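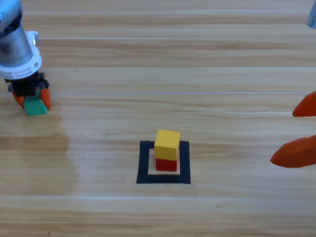
*Volutley two-arm kit on the block stacking task. Green cube in the left gripper, red and yellow stacked inside the tape square.*

## Volutley Two-Arm Recording Kit

For labs and shops that need demos and need them this month. Two arms, fixed camera, wrist cameras, recording software. You bring the table — any flat one you can clamp to.

**In the crate**

- 2 arms with grippers, orange fingers fitted
- 1 fixed camera plus mount
- 2 wrist cameras, brackets already on
- Block set and a roll of black tape
- Skillach recorder, one seat
- Hex keys (dont lose the small one)

**Stacking starter task**

Tape a square, stack the cubes inside it. Simple on purpose. Good first task for new operators, and a bad policy shows up fast. Move the start positions between episodes or the model just memorizes the table. Plan on over 200 episodes before you train anything. We save failed tries too, tagged seperately, so you can leave them out or keep them.

**Wrist view**

Cube low and centered between the fingers when gripped. If it sits way off to one side, redo the bracket before recording, not after.

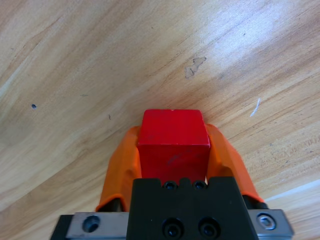
Scuffed blocks are fine, same for a marked-up tabletop. Don't swap in fresh ones halfway through a set. Glare is a bigger deal — pull the blinds or move the lamp, then leave it alone til the set is done.

**Specs, short version**

- Episode cap: 100 seconds, can be changed
- Crate weight: 41 kg
- Export: one folder per episode, all views time-matched

**Ordering**

Ships from Surkutton. Pickup at the Tunstall shop OK, call first. Lead time 11 working days. Spare fingers sold in pairs. Longer-reach arms planned for November, no price yet.

Page updated 2026-06-20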